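Notes from the Kitchen Table: the great plate reshuffle

So I finally did it. I went through every dish we own, and I'm writing this with sore knees and a very clean cupboard.

It started in May, when my aunt moved out of her house in Mandstead and into a two-room apartment with a kitchen you could cross in one step. She called me up and said, "Come and take the dishes or they're going to the thrift store." I said I'd take a few. You know how that goes! I came home with the back seat full, the trunk full, and a gravy boat riding up front with the seat belt on.

For a while it all just sat in boxes in the hallway and we walked around it sideways. Then one Sunday I stubbed my toe on the box with the soup bowls, said a word I won't put in this newsletter, and decided that was that. Everything out, from both households, on every flat surface I could find.

When I counted (and I did count, I got a little obsessed) there were 265 pieces. That's plates, bowls, cups, saucers, platters, and three lids that don't belong to anything. We are a household of 2. We have people over maybe once a month, and when we do, half of them eat standing up by the stove anyway.

I asked for advice in the last issue and you all came through. A lot of you wrote in with some version of "keep what you'd be sad to break," and I love that, but I'd be sad to break all of it, so it didn't help me much. Another reader told me to keep only what stacks. That one I used! I'd never thought about it before, but the plates I reach for every day are the ones that sit flat on top of each other without wobbling, and the ones I never touch are the fancy ones with the wavy rims that have to be handled like eggs.

The best letter came from Žydrūnas Eglītis, who some of you will remember from the pickle discussion. He moved four times in six years and got his whole kitchen down to 40 pieces, and he says the trick is to set the table for the biggest dinner you really give. Not the one you imagine giving. Set it, look at it, add a couple of spares for breakage, and let the rest go. So I set the table for eight, which is as many chairs as we've got if you count the piano bench. It took a lot less than I thought it would. I stood there feeling a bit silly with the rest of it stacked up behind me on the floor.

The next thing was matching. I grew up in a matching house. My mother had one pattern, bought a place setting at a time, and if a salad plate broke there was a phone call to the store and a certain silence at dinner. My aunt went the other way entirely. She bought singles, at yard sales mostly, whatever color she was in the mood for, and her table looked like a bag of candy. As a kid I thought hers was much more fun, and then somehow I turned into a grown-up who owned a boxed set in plain white.

Well, the boxed set is gone. I gave it to my neighbor's son, who is moving in with two friends and had been planning to eat off paper. He was very polite about it. I kept the candy colors.

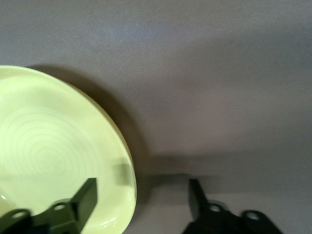
I did worry about how they'd look together, and I went back and forth on it for days. What settled it was just using them. I put supper out on whatever came to hand, all odd ones, and it looked cheerful and a little bit like a picnic. The one rule I've made is that I keep to the same size for dinner plates, give or take, so the stack stays put. Colors can do what they like.

A few practical things, for those of you with your own boxes in the hallway. Check old dishes for hairline cracks before you put them back to work. I tap mine with a knuckle and listen, and if it goes clunk where the others ring, it becomes something to stand a plant on. Don't put anything with a gold edge in the microwave (I learned this the loud way, years ago). Wash the stuff from storage by hand the first time, even if you're sure it can take the dishwasher, and do it in small batches with a towel in the bottom of the sink. And if you're wrapping things to give away, use dish towels and old T-shirts. Newspaper comes off on your hands and then on the plates, and then you're washing everything twice.

I also put a shelf in. Our upper cupboard had that one enormous gap in the middle where you could fit a birthday cake and nothing else, so I had a board cut to fit, and now the bowls live above and the plates live below. It took me a whole afternoon, most of it spent looking for the level, which was in the car.

What's left to sort is the cups. I can't be sensible about cups. I've got them lined up on the windowsill and every morning I pick one for the giveaway box, and every evening I take it back out. If anybody has a system, please write and tell me. I'll print the good ones next time.

The gravy boat stayed, by the way. It has a chip in the foot and I've never made gravy in my life, but it's holding the rubber bands and the spare keys now, and I found the keys on the first try this morning.

Next issue is beans, as promised, including the long-soak question that so many of you have feelings about. Send me your soaking times by Sunday if you want to be in it.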